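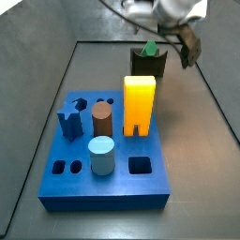 Ruth Kettle thinks I have the whole thing backwards. A sorting board, she told me when she read my first draft, is a test of whether a child can match outlines, and everything else about it is packaging. I've argued with her about this since August and I'm going to argue with her a bit more here, because the packaging is where I got interested.

Figure 1. Foam sorting board with pieces standing on top, among them a blue star, a brown cylinder and a light blue cylinder.

3.2 What the pieces look like from a child's side of the table

Let me start with color. On the board in Figure 1 the star is nearly the same blue as the foam, and the tall block with the notch in its base is a bright yellow-orange. If you're an adult you probably don't care. If you're three, I'd say you care a lot! My hunch going into the study was that the loud pieces would get picked up first and the quiet ones would be left standing until late, whatever their shape – and that a star in the board's own color would be the quietest of the lot, even though it has the most distinctive outline. Color here tells you nothing about where a piece goes. It only tells you where to look.

Then there's height. Most of the boards I grew up with had flat pieces with a little knob on top, so you saw the outline and the hole pretty much the same way. A tall piece is a different thing. You see its side first, and to get at the outline you have to look down on it or turn it over in your hands. The two cylinders make this point nicely. The light blue one is wider than the one behind it, and both have flat round tops, so "round" gets you only part of the way. You still have to deal with size, and the board has small round holes near the back as well as an oval one at the front, which is close enough to round to tempt anybody in a hurry.

And the yellow block bothers me (in a good way). Its notch turns the front face into something like an arch. Do you match a piece like that by its top or by its base? Kirsty Mottram and I spent far too long on this when we were writing the coding sheet. She wanted one code for "tries a hole" and I wanted separate codes for upright and tipped attempts. We went with mine, and she has been very decent about how much extra work it made.

3.3 Coding the sessions

We coded 300 placements from the Siregar playroom recordings. A placement started when a piece left the surface it was on and ended when the child let go of it, in a hole or anywhere else. Standing a piece on top of the board counted as its own outcome, which we called parking. I didn't plan for parking at all. It's in the sheet thanks to Kirsty, who noticed in the pilot that a lot of children like to get everything upright before they sort anything – a small crowd of pieces, then a long look, then a first try.

Ruth would have scored those as misses. I think that loses something, so in the tables that follow parked pieces are kept apart from wrong holes, and a child who parks a piece and later sorts it gets both codes. The agreement figures between the two coders are in Section 4, along with the 6 placements we ended up dropping.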